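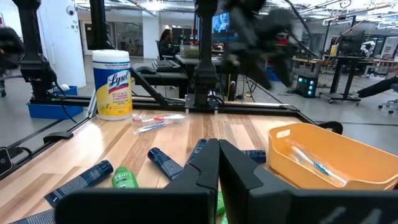

3.2 Intake procedures and personal items

Residential programs for alcohol and opioid dependence differ widely in what they ask of a person in the first hours after arrival. At the Candurora site, intake began with a nurse interview, a set of vital signs and a withdrawal rating, and only then moved to belongings. Most residents arrived with very little, and staff replaced toiletries that had been opened before admission. Sealed items such as the packaged toothbrushes in Figure 2 were allowed at all of the sites in the study, while rules on mouthwash, hand gel and disinfecting wipes (a canister of Lysol wipes stands on the same table) varied from one site to the next. Products containing alcohol were kept by staff at Candurora and Rokton. Bråten had no written rule during the first half of the study period and adopted one in November.

Figure 2. Toiletries and cleaning supplies on a tabletop.

We interviewed 23 residents and 11 staff members across the three sites. Interviews with residents took place after the acute phase of withdrawal had ended, as judged by the attending physician, and lasted until the resident wished to stop. Staff interviews were held at shift change. Residents were asked to recall their first evening in as much detail as they could. They were not asked about the substance they had used, although many brought it up.

The search of belongings came up often in the resident interviews. Several residents described it as the worst part of the first day, ahead of the physical symptoms, which were mild for most of them at that point. The complaints were mainly about how the search was done. At Rokton, bags were taken to a back office and returned later, and residents there said they did not know what had been removed until they looked for it. At Candurora the bag was opened in front of the resident and each item kept by staff was written on a form that both parties signed. Residents at Candurora also objected to losing things, but they could usually say why an item had been held and when they would get it back.

Staff views were more mixed. Nurses at Candurora thought the signed form was worth the time it took. Night staff at Rokton said that a search in the resident's presence was hard to manage when only two people were on duty and one of them had to stay with the medication cart. Bråten moved its search to the morning after arrival for anyone admitted past 9 p.m., with bags locked away overnight and a basic kit handed out in the meantime.

Phones were handled separately and are covered in Section 3.3. Prescribed medicines brought from home were sent to the pharmacy at every site and do not form part of this analysis.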